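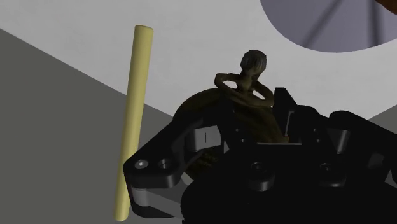
Chapter 2
When the Arm Joins the Shift

I spent most of one June at Tirkia, a company that puts together tableware orders for hotels and cafés, and I went there thinking I'd write about machines. I came home with a notebook full of people. There was plenty about who sets up the station in the morning, who gets called when something jams, who has lost the one part of the job they liked (it happens more than managers expect!), and very little about motors.

So this chapter starts with the people, and we'll get to the motors in Chapter 3.

Tirkia had 40 employees on the packing floor when I visited. Most of them had learned the work by standing next to somebody who already knew it. You pick up a thing, you look at it, you turn it over, you put it where it goes. Sounds simple, right? Try writing it down sometime. How do you pick up something small and round without knocking whatever is next to it? Your hand knows. Your hand has known since you were two or so, and it has never had to explain itself.

The plan was to hand part of that work to a robot arm, and the team in the back office tried out reaches and grips in simulation first, with a program called Jalen. I loved sitting in on those sessions. A simulated arm can drop things all day and all you have to do is start again. It's also where a lot of decisions get made - decisions about how a station is laid out, how high the work surface stands, what counts as "done" - and the packers weren't in the room for any of it at the start. Keep that in mind, we'll come back to it in section 2.3.
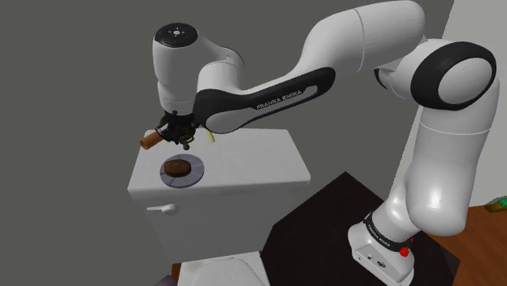

Figure 2.2. Simulated trial with a Franka Emika arm. A plate with a round, dark brown disc on it sits on top of the white cabinet, below the gripper.

Let me give you two terms before we go any further, and I promise to keep them short.

A task is one piece of work with a start and an end, like moving an item onto a plate. A job is the whole bundle of tasks a person is paid for, plus all the bits between them that never made it onto a list. Robots get bought to do tasks. People have jobs. When you hear someone say a robot will "take the packing job," stop and ask which tasks they mean, and then ask what happens to the rest of the bundle.

At Tirkia the managers had a target. They wanted the arm to handle 70 percent of the plate work, with people doing the odd shapes and the checking. Fine on paper. But the easy pieces were also the restful pieces! Packers used them to catch their breath and chat a little between the hard ones. Take those away and the day is nothing but hard ones, for the same pay and the same number of breaks. I heard some version of this complaint at lunch almost every day.

Layout came up a lot too. A gripper coming down from above needs room beside the thing it's after, and a tall narrow stand doesn't leave much once you've set down a plate and a couple of other objects. A person would just slide something over with a knuckle.
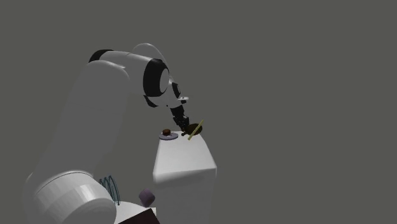
Iveta Lukáč told me she had watched the trials over the engineers' shoulders and kept wanting to reach in and move things. "They asked me how I'd do it, and I couldn't say. I had to go get a plate and show them. After that they asked me every time, and I started asking for it to be in my hours."

It did get into her hours, after a good deal of back and forth, and I think that small change on a time sheet mattered as much as anything the arm did.

2.1 Before you read on

Pick a job you know well, your own or a relative's, and write out its tasks for a single shift. Mark the ones you'd happily give away, then mark the ones that give you a breather. If any task has both marks, hang on to that page. We'll need it for section 2.2, where Tirkia's packers do the same exercise and start arguing over the results.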